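Bench News – equipment and budget bits

Written fast between two calls so excuse the typing. Main item this time is money. Requests for next year's equipment list are due at the Brescombe office by December 5, 2020 and we have a grand total of three in the folder. Three. Last year people were still sliding forms under the door a week after it closed and then wondering why they got no grippers.

So, where things stand.

The two-arm cell stays. That was decided in October and no one is reopening it. What is open is what we put around it, and what we stop putting around it. The kitchen-type work (trays, lids, knives, small pots) is taking most of the hours on the cell and will go on doing so through spring, so the list should be built on that and less on what looked good in a catalog.
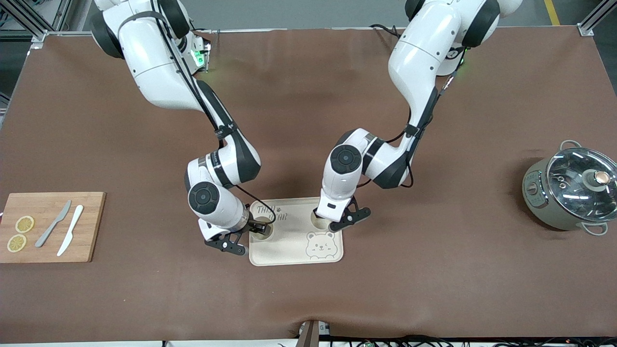

Both arms over the tray, with the cutting board and pot at the sides. Kitchen setup on the brown sheet.

A few things to keep in mind when you write up a request for this cell.

Table covering. Cheap, boring, always forgotten. The sheet creases, the creases throw off the low-contrast work, we end up swapping it. Please put it on the list as a consumable with a yearly quantity. Last year it came out of someone's travel money and that was a whole email thread.

Cables. Same story. Spare arm cables are not in anybody's request so far. If one goes we wait on Rava for it, and Rava quotes 9 weeks. Nine weeks with one arm is a bad spring. I would like to see two spares in the plan, one per arm, and I'd put them ahead of anything with a screen on it.

Fingers. We go through them. Request sets, not singles, and say which gripper. "Gripper fingers, black" is not a part number (yes, this was on a form).

Props. Pots, trays, boards, knives, fake fruit, balls. These go under supplies, not equipment. Keep receipts. Anything under the small-purchase limit can go on the group card, no need for a quote. Do not put a $12 cutting board thru the full approval process again, it took longer than the arm did.

Now the bigger stuff.

Second cell. The question everyone asks. Short answer, not this year. Long answer – we priced it with Jultov and with Isah, and both came in over what we can carry without dropping the service contract on the cell we have. Dropping the service contract is not happening. Jultov was lower on the frame and arms but wants install billed separate. Isah rolls install in but the quote is only good for 60 days, and our cycle doesn't move that fast. We are asking both for a split version, frame this year and arms the year after. Floor space is fine. Power is not fine, the far wall needs another circuit before anything gets bolted down there, and that is a facilities line and not ours. If you are putting in for anything that plugs in on that side, say so on the form so we can add it up once instead of 5 times.

Wrist cameras. This one I think gets funded. The ones on the cell do the close work and there are no spares on the shelf at all. Replacement is 310 dollars each with the mount, and 2 of them would cover us. That's a small line for something that stops every session when it quits. Whoever was going to write the request, please write it. If it's not in the folder by the deadline I will do it myself and it will be short.
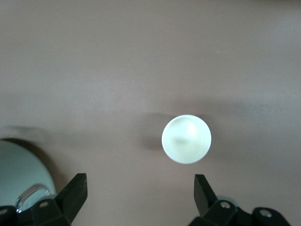
Wrist view, fingers open. White ball on the table.

While we're on the subject of close work, please budget for light. The overhead fixtures are OK for the arms and not great for anything shiny. Glossy things pick up highlights and the grippers put their own shadow on the table just where you are trying to look. A couple of diffuse panels on stands would help a lot and they're not expensive. Brescombe may have a pair left over from the old demo room, I've asked, no answer yet. Don't order until we hear.

Storage. Drives are filling up faster than planned. Two camera streams on the wrists plus the fixed one adds up and everybody keeps everything. Before anyone asks for more disks we need a number for how much of it is being used. Send me your folder sizes, one line, that's all. If half of it can go to the slow archive we save a good chunk and can put that into fingers and cables.

How to fill in the form, because the same three mistakes come back each year:

Put the total cost. Shipping, mount, cable, adapter, the license if it has one. A base price is no use to us.

Say what stops if we don't buy it. One sentence. "Would be nice" goes to the bottom and stays there.

Say when you need it. Anything marked ASAP gets read as no date given.

Quotes need to be in your name or the group's name and less then 90 days old at the deadline. Screenshots of a web cart don't count as a quote, sorry.

Rough order of priority as it looks today, may change – spare cables, wrist cameras, fingers, table covering, lights, then storage once we have the sizes. Second cell frame goes on its own sheet with the split quotes if they show up in time. If you think the order is wrong, write back before the deadline and not after.

Requests go in the folder or the tray outside the Brescombe office, either one, not both. We had duplicates last time and nearly bought the same controller twice.

More next issue, incl. the service visit dates when Rava finally sends them.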